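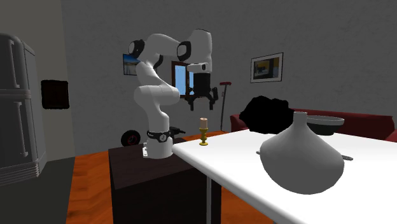
Clearing the Table

Marietjie Van Wyk had two jobs for the arm that morning: move the candlestick, then leave the vase alone.

"It can do one of those already," said Anel Rampersad.

Mabaso wanted a machine that tidied up after supper. They had promised it for April. Anel typed the command and put her chin on her fist.

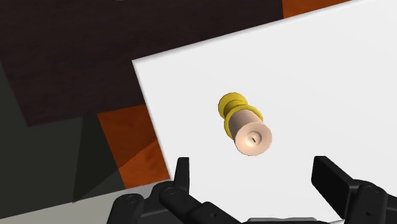 She had asked for five tries and no help. A child could manage it in 2 seconds, Marietjie said, and a child would want paying too.

"Would you have one at home?"

"To clear the plates? Not yet."

"And when it's ready?"

Marietjie thought of her mother's blue dishes. "I'd wash the good ones myself," she said, and told her to run it again.

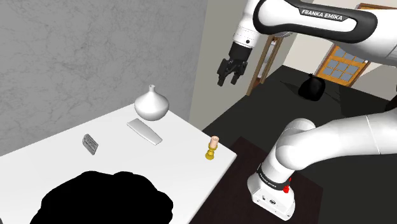
The arm and the table, Mabaso trial.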